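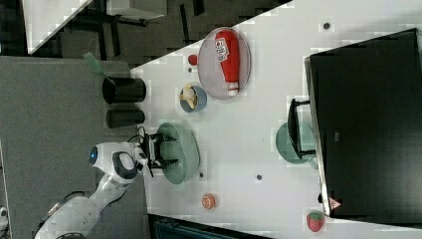 Inese Jõgi objects that listing texts have been studied as advertising for too long, and that buyers treat them as a first, rough survey of the home. The objection bears on the material in this section, which comes from 376 listings of houses and flats for sale in Prurnwood and Julline.

Figure 1. Tabletop with an oval plate, a robotic arm and its gripper.

4.2 Room counts and room names

Each listing was read twice, and every named room was set against the floor plan lodged with the agent. In 40 listings the text named a bedroom that the plan showed as a study or store. The agents Marus and Sepp differed little in this respect, although Sepp gave room sizes far more often. Listings for flats were shorter than those for houses and seldom mentioned storage at all.

Buyers who had viewed at least 3 homes were asked which words had led them to book a visit. Most named the number of bedrooms first, then the garden or balcony. Words of general praise, such as "stunning" or "superb", were recalled by few, and several buyers could not say which home they had been used for.

A smaller group of around 20 sellers was asked who had written the text. Many had supplied a draft, which the agent then shortened. Changes made at that stage usually removed details of heating and parking, the two matters raised most often at viewings. The effect of these omissions on the asking price is taken up in section 4.3.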